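## 4. 布もの収録の準備と進め方(ベッド編)

前の章でハンドグリッパー2台の充電と時刻合わせまでお済みのことと思います。おつかれさまでした。ここからはいよいよ布を相手にする章で、Claniment の手順のなかでもいちばん質問をいただくところですから、少しゆっくりめに書いていきますね。急いでいる方は番号のついたところだけ拾って読んでくださってもかまいませんが、「注意」だけは飛ばさずにお願いします。

### 4.1 ベッドまわりを整える

1. ベッドカバーを掛けます。しわは手で軽くならす程度にしてください。ぴんと張る必要はありません。
2. たたむ対象の布を、カバーの上、ベッドの中ほどに置きます。
3. 枕や上掛けは頭側に寄せます。部屋から運び出さなくて結構です。
4. グリッパーを左右の手に1台ずつ持ち、布の手前の縁に両方の指先が楽に届くかどうか、一度腕を伸ばして確かめます。
5. ケーブルを使う場合は、腕を大きく振っても布の上を通らない側へ逃がします。 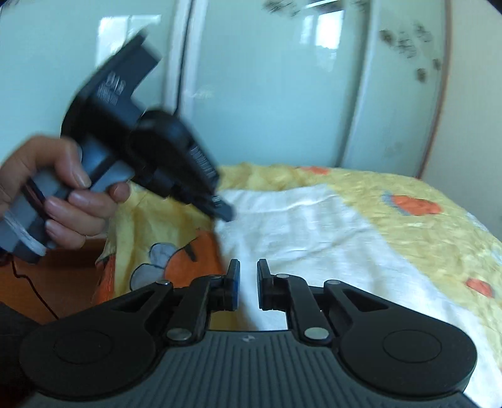
腕を伸ばしてみて肩がつらいようでしたら、布のほうを手前に引き寄せてください。Suksawat の収録では、はじめのころ皆さん遠慮して布を動かさず、前かがみのまま午前中いっぱい続けて、翌日そろって腰が痛いとおっしゃっていました。布の位置は毎回変わってよいのです。むしろ少しずつ変わってくれたほうが、あとで学習させる側としてはありがたいくらいです。

> **メモ:** 柄のあるカバーと無地のカバーは、どちらも使えます。前半は柄もの、後半は無地というようにまとめてしまうと、柄と動作が結びついてしまうことがあるので、できれば途中で混ぜてください。

### 4.2 位置合わせを確認する

1. 左のグリッパーを静止させ、3つ数えます。
2. 確認画面で、指先とその奥の布が両方見えていることを確かめます。指先だけが大きく写って布が見えないときは、手首を少し起こします。
3. 右のグリッパーでも同じことを繰り返します。
4. 最後に2台を布の上で向かい合わせ、また3つ数えます。この静止が、左右の軌跡を同じ座標にそろえるときの目印になります。

窓の近くのベッドでは、日差しで画面の一部が白く飛ぶことがあります。壁や窓枠が多少飛ぶのはそのままで大丈夫ですが、布の縁まで白くなって見分けられないときは、カーテンを半分だけ引いてみてください。全部閉めると今度は暗くなり、軌跡の推定がふらつきます。鏡やガラス扉の映り込みも同じで、ベッドの向こうにある分には、これまで大きな問題になったことはありません。
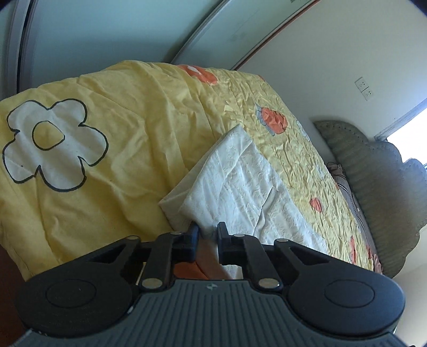 カーテンを動かしたあとは、お手数ですが手順1からもう一度お願いします。「さっき合わせたばかりなのに」というお気持ちはよくわかります(私もそう思いながらやり直しています)。それでも、この30秒を惜しんだ回は、後処理でたいてい引っかかります。

### 4.3 つかむ・持ち上げる・重ねる

1. 布の縁に対して、左右の指先を上から近づけます。斜めに差し込むと、下のカバーまで一緒につまみやすくなります。
2. 指先を閉じます。閉じきってからひと呼吸おきます。
3. 両手を同じ高さまで持ち上げ、布の縁がカバーから離れたことを目で見て確かめます。
4. 向かいの縁まで運び、重ねてから下ろします。端がぴったりそろわなくても、そのまま先へ進んでください。
5. 指先を開き、真上に抜きます。
6. 折り目をならす場合は、閉じた指先の背で、内側から外側へ一度だけなでます。

> **注意:** 指先を閉じるとき、リンクの間に反対の手の指を入れないでください。布のたるみを直したいときは、必ず両方のグリッパーを開き、いったん脇に置いてから素手で直します。

> **注意:** 下のカバーをつまんでしまったと気づいたら、力まかせに引かず、その場で指先を開いてください。その回は「つまみ直し」の印をつけて残します。消さないでくださいね。

失敗した回を残すようお願いしているのには、わけがあります。Basville での前回の収録は全部で1,287回分ありまして、そのうち主データに入ったのは1,125回分でした。残りはつまみ直しや取り落としの回で、捨てずに別の束にまとめ、方策が失敗から立て直す部分の学習に回しています。きれいな回ばかりで学習させた方策は、一度カバーをつまむとそのまま引きずっていく癖が抜けず、ずいぶん手を焼きました。ですから、うまくいかなかったときも、どうぞ気を落とさずに続けてください。

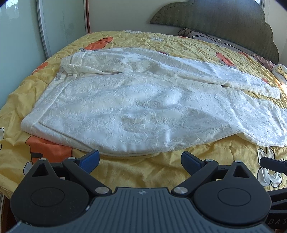 **ワラポン・イェンスック(Waraporn Yensuk)**
Claniment 収録手順・データ品質担当
改訂日:2022年6月23日

### 4.4 大きな布を扱うとき

ベッドの幅に近い大きさの布は、一度でたたもうとすると腕の長さが足りません。次の順でお願いします。

1. 長いほうの縁を片側だけ持ち上げ、半分まで折ります。
2. グリッパーを開き、布から離して静止します。ここで3つ数えると、区切りとして自動で記録されます。
3. 立つ位置を横に移します。移動中も収録は止めません。
4. 残りの側を折り、また静止します。

厚みのある縫い目や折り返しの部分は、指先が滑ることがあります。二度続けて滑ったら、つかむ場所を指一本分ほど内側にずらしてみてください。それでも滑るときは指先のパッドの汚れを疑います。布用の乾いたクロスで拭き、改善しなければ交換の手順(7章)へ進んでください。

> **メモ:** 浮き彫り模様のような凹凸のある布は、見た目ほどつかみにくくありません。苦労するのは薄くてつるつるした布のほうで、こちらは次の改訂で手順を分ける予定です。

収録が終わったら、2台とも停止ボタンを長押しし、Famum の画面で左右の回数が一致しているかを見てください。数がずれていたときは、ファイルに手を加えずにポンサック・チュンスックまでご連絡ください。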